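Horetside Shared Workshop
Minutes of the two-arm build group, 22nd August 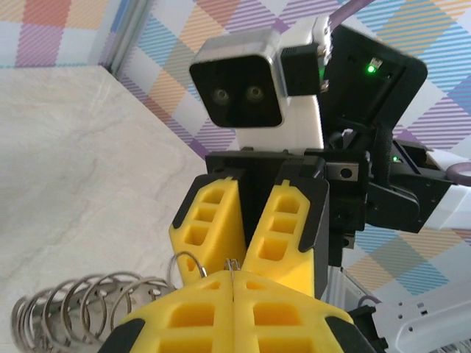 Item 3: wire loop held at the near gripper, second arm facing it. Coil on the bench at left.

Present: Hilkka Karppinen (chair), Tuulikki Kinnunen, Sirkka Leinonen, Leidy Cáceres (minutes)
Apologies: Venla Honkanen

1. Previous minutes

Accepted with one correction. The July minutes said the arms "can now pass small parts between them". Sirkka asked that this be changed to "passed a small part once, on the second evening of trying". Tuulikki thought that was a bit mean. Hilkka said it was what she remembered too. Changed.

2. Money

The build has cost $2409 to date. The approved figure was lower and the group went over it in July, when the second set of actuators was bought. Remaining in the build account: $358. Hilkka noted that she had been told at three meetings in a row that the spending was nearly finished, and asked whether it was nearly finished. Tuulikki said yes, apart from cable. Sirkka asked that "apart from cable" be minuted.

The invoice from Saarinen for the black joint brackets is still unpaid because two were drilled off centre. Leidy has written to them and had no reply. Agreed to hold the money until the replacements turn up.

3. The wire job

Tuulikki reported on the handling work. The aim, for those who missed July, is for one arm to hold a silver wire loop in its fingers while the other comes down from above to take it. The long metal coil is on the bench for the same job, and the plan is to work up to handling its end.

Hilkka asked what the job was for. Tuulikki said the workshop binds its own manuals and somebody has to fiddle with wire every time. Hilkka said that somebody was her, that it takes her a couple of minutes with pliers, and that she had never asked for help with it. Tuulikki said it was also a good test of fine grip. Hilkka said she would accept that as the reason, but then it should be called a test and we should stop telling new members it will save labour.

Discussion of what counts as a pass. Tuulikki has been counting any run where the loop stays between the fingers. Sirkka pointed out that a loop staying where you put it is also what happens with a clothes peg. She would like a run to count only if the loop leaves one gripper, arrives in the other, and can be put down somewhere chosen beforehand, with no hands in the work area from start to finish. After some back and forth this was agreed. Earlier results will not be converted. The log starts again from zero.

Target: 30 runs in a row under the new rule, written down as they happen, failures included. Tuulikki asked if runs spoiled by a slipped coil could be left out. No.

4. Fingers

The yellow fingers were discussed at length. Tuulikki is happy with the rectangular cutouts, which she says let the finger give a little when it closes. Sirkka is not convinced the give is wanted for wire this thin, and thinks the pattern was kept because it looked good. Tuulikki agreed it looked good.

The black rubbery edging is a separate worry. Leidy found a strip of it on the floor last month and could not tell which finger it came from, as all of them seemed to have theirs. Possibly a spare. To be checked with a fingernail along every edge before each session, and Leidy will put a line for it on the start-up sheet.

Sirkka moved that one pair of plain solid fingers be made for comparison. Hilkka seconded. Carried, Tuulikki abstaining. Material to come out of the scrap bin and nowhere else.

5. Camera module

The two-lens module on the white wrist housing is working, in the sense that a picture arrives on the laptop. Tuulikki said the depth reading on shiny wire is patchy. Sirkka said it was patchy on everything and that she had measured her own hand at two different distances without moving it. Tuulikki put this down to settings.

Venla had sent a note suggesting we move to the Musar software, which she has been reading up on. The note says it handles shiny parts "much better". Hilkka asked better than what, and measured how. As Venla was not here to answer, the item is held over. Leidy to ask her for something more than the sales page. We had a similar conversation over Skasodex in the autumn and still have the mug.

6. Lights and cables

The green LEDs stay. Tuulikki confirmed that green shows the joint has power and nothing further. Sirkka said she had assumed for weeks that it meant the joint was safe to go near, and that this ought to be on the wall in large letters. Agreed. Leidy to make the sign.

Purple cable: there is a run of it coming off the top of the white housing, and Sirkka is worried about it catching when the wrist turns. Tuulikki says there is enough slack. Sirkka would like to see the full turn done slowly with someone at the switch, and so would the chair. To be done before any more wire runs. The braided sleeve on the black cable seems to be doing its job and nobody wanted to discuss it further.

7. Bench and surroundings

The marble-look top is being used as the work surface. Leidy finds silver wire hard to pick out against it and expects the camera does too. Tuulikki would rather not change it while the runs are under way. Sirkka replied that the runs had just been set back to zero, so this was the ideal moment. A dark mat will be tried for the first ten and the plain top for the next ten, with notes kept for each.

The pastel plaid on the walls was raised again by Hilkka, who dislikes it. Tuulikki says a busy background makes for a tougher test. Left as is.

8. Open evening

Tuulikki would like to show the handover to visitors. The poster draft says the arms have done 1000 handovers. Sirkka asked where the number came from. Tuulikki said it was the cycle counter, which goes up each time a gripper closes, on anything or on air. Poster to be redrafted without the number. The group will decide at the next meeting whether there is anything to show, going by the log.

Actions

Tuulikki: slow wrist turn with Sirkka at the switch; plain fingers from scrap; new poster draft.
Sirkka: write out the pass rule on one page and pin it above the laptop.
Leidy: start-up sheet, LED sign, chase Saarinen, write to Venla on Musar.
Hilkka: find the dark mat. It was behind the bandsaw.

Next meeting after the first ten runs are logged. Tuulikki to bring the log itself and not a summary.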